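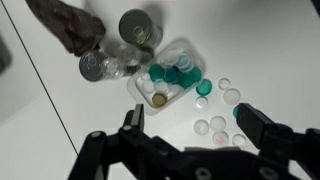
Discs loose on a white tabletop, with the open fingers of a gripper reaching toward them.

The Middle Name Is Where We Hide Things

8/29/21

My wife and I settled on our daughter's first name over one plate of nachos. The middle name took until July, two spreadsheets and a brief period when we communicated mostly through the dog.

I had assumed middle names were filler. Mine is Lee, and I have never met a Lee in my family on either side. When I finally asked my mother where it came from, she said it "went," in the tone people use about curtains. I have signed mortgages with that syllable.

Ask other parents, though, and you find the middle slot doing a remarkable amount of work. It holds the grandmother's name that is lovely in memory and impossible on a playground. It holds the mother's maiden name, the lost vote, the college town, the saint. One couple in our birthing class used it to repay a loan from an uncle, or at least to cover the interest. Another gave their son the name of the lake where they got engaged, and then looked alarmed when I asked how it was spelled.

We started with an app called Manole, which promises to match your first and last names with a middle one by rhythm. You type in what you have, tap a little metronome and wait. It gave us 171 suggestions. Most were Rose. There was Rose, Rosie, Rosa, Rosalind and, far down the list, Moss, which I suspect was somebody's lunch-hour joke. The app rates every match out of five hearts, and nothing I entered ever got fewer than three. I entered my own full name and received four. I entered "Gravel" and received three and a half.

So we went up a step, to Skisero, a naming service that will give you a phone session with a human being. Ours had a calm voice and a good deal of patience. She told us to say the full name as if we were angry, then as if we were reading it at a graduation. We did both in the kitchen. The graduation voice was harder, as neither of us could do it with a straight face, and the angry one came quite easily by then.

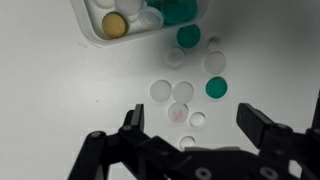 Plastic discs in a white tray and on the table beside it.

Her other piece of advice was to check the initials. Everyone thinks they have checked the initials. We had a strong candidate for most of a week before I wrote it on the lid of a storage bin and saw that our daughter would be monogrammed PIG.

It was my father-in-law who suggested we look backward. He grew up in Drikstead, where the town library keeps a bound register of local births, and he remembered paging through it as a kid to see which of his classmates were lying about their names. We drove over on a wet morning. The volume we wanted covers 186 babies, and the clerk who filled it in had handwriting like a fence blown down in a storm.

I can't recommend the experience enough. The first names are what you'd expect, your Marys and your Johns in long obedient columns. Then your eye moves one column to the right and everybody has gone wild. There was a John Admiral. There was a Mary Tuesday-looking word that we eventually agreed was Truesdale. Two sisters had been given the same middle name, possibly by parents who'd found one they liked and saw no reason to go shopping again. 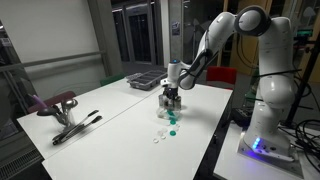

My wife's great-grandmother was in there too, a few pages from the end, and her middle name was Condurholm. The family had always believed the C stood for Clara. Condurholm, my father-in-law said after some thought, was the farm. They'd rented it for a while before moving into town, and apparently somebody had been fond of the place, or had been standing in it when the clerk asked.

We considered it seriously. I want that on the record, because our friends all make the same face. It scans badly, it doesn't fit in the boxes on the insurance form, and Manole gave it three hearts, the lowest score in its power. My wife liked that it belonged to someone. I liked that the initials spelled nothing.

In the end we gave her Clara. It had been the wrong name for three generations of family stories – everyone had been so sure of it, and had pictured a whole Clara to go with it – and it seemed a shame to leave it with no one attached. Condurholm we're holding in reserve. There may be a second child, and if there isn't, the dog has only ever had the one name.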